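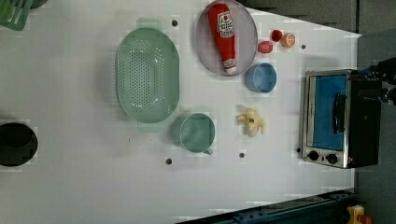
# About Clamus

We look after one robot cell, and we try to look after it really well. Clamus is a small workshop on the trading estate at Flillstead, with a kettle, a long bench, a wall of Allen keys and, at the far end, the kitchen cell. Everything else we do (the training days, the repair notes, the Saturday-job teenagers who end up staying through university) grew out of keeping that one machine going.

The cell was set up by Manouchehr Safavi and Parvaneh Ansari, who had both spent years on packaging lines and wanted to work on something where the job changed every morning. A packaging robot meets the same carton all day long. Ours meets toy food, cups, plates, a toaster oven, and whatever else we put on the table, in whatever muddle we put it. That's hard on a machine! Cables flex in ways the drawings never planned for, fingertips wear on one side, and a fault can hide for a week because the arm only reaches into that particular corner now and then. We love it.

## Who does what

**Manouchehr** built the base and still does all the mechanical work he can get his hands on. If a bolt has been moved, he'll know.

**Parvaneh** runs the place day to day and wrote the cell handbook, which has now reached 104 pages and is still growing. New starters read it with a pencil in hand and are expected to argue with it in the margins.

**Hooman Talebi** looks after wiring and cameras. He came to us from theatre lighting, and it shows in how he labels and ties off a cable run. Please don't use his good snips.

**Junaid Mughal** does calibration and software, and answers most of the emails.

**Hamidreza Nouri** joined as a trainee one November and now leads the training days. He's the one to ask if you'd like to come and have a go.

## How we look after the cell

Mornings start with the power off. Whoever is on first wipes down the table, then runs a hand along the cables from the base to the wrist, feeling for anything stiff or pinched. Fingers next: we check both for play, look at the pads, and nip up anything that has worked itself slack. Then the rail and its bolts, and a look underneath for anything that has dropped. Only then does the key go in.

After power-up the arm goes through its slow moves with somebody standing at the stop button. Hooman checks the camera pictures on the bench screen. A smear on a lens can look exactly like a calibration fault, and we've lost a whole afternoon to a thumbprint, so the lens cloth hangs right beside the key now.

The calibration check follows. We touch off on known points on the table and compare the answers with the last set. If they agree, on we go. If they don't, we repeat the check before changing a single setting. Junaid is very firm about that one! A second reading costs a few minutes, and more than once the trouble has been a crumb of packing foam under the touch-off tool.

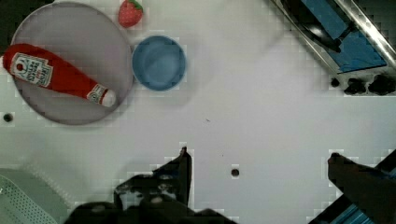 Our favourite part of the day is the first proper run, when the table gets laid and the wrist camera goes in for a look. Most of what we know about fingers and pads came from working at close quarters with ordinary shapes, and we pick them to be awkward. The red ketchup bottle is a great one for that, laid slantwise on the grey plate with its narrow white cap at one end and the wide base sticking out past the rim at the other. Do you go for the neck or the body? How close can a finger come to the plate before it touches? The blue bowl next to it asks something else altogether, as there's only a rim to get hold of. When the fingers need adjusting we try them on both sorts of shape before signing the work off, and Hamidreza has built a lovely training morning out of just that.

## When something breaks

Something always does, and we're glad to talk about it. The cell has clocked over 2000 hours, and every repair goes in the log in plain words: what we noticed first, what we thought it was, what it really was. The middle column is the one visitors enjoy.

The longest entry concerns a wrist cable. The arm would stop dead, always while reaching to the right, never on the slow moves. Hooman swapped the connector. Junaid went through the software settings line by line. Manouchehr took the gripper off, found nothing, and put it back. In the end Parvaneh stood and watched it for an entire morning with a mug of tea, and spotted a clip that was letting the cable twist a little tighter on each reach. We moved the clip, fitted a new cable with a more generous loop, and wrote page 92 of the handbook. It has a drawing of the loop, done life-size, so you can hold yours against the paper.

We keep a spare of each part that wears: pads, finger screws, clips, camera leads. Two drawers are set aside for them, labelled SOLUS after the old name of the unit, which was painted over the door when we moved in. Used parts go in a tray on the bench. Trainees learn a lot from a worn pad, and it's much nicer to learn it from one in your hand than from a slide.

## Learning with us

Training days are held in the workshop, in small groups, and you'll have a spanner in your hand before the first coffee. Come in old clothes. We begin with the morning checks, exactly as we do them ourselves, then take the gripper off and put it back on until everyone has done it without help. Afternoons are for fault-finding. Hamidreza sets a real fault from the log and leaves the room, and he's very good at looking as though he can't hear you through the door.

You don't need a background in robotics. We've had college technicians, a bicycle mechanic, two sisters who mend sewing machines, and a fair few people who simply like knowing how things go together. The bicycle mechanic was the quickest at cable tension we've ever seen!

Lunch comes from Đinh, the café across the yard, so let us know about allergies when you book.

## Finding us

We're in Unit 2, at the back of the estate, past the tyre place. The roller door is usually up from 8.30. If it's down, use the side door and knock hard, as the compressor may be running. Junaid reads the workshop inbox at the end of each day and will happily answer questions about fingers, cables, calibration or parking.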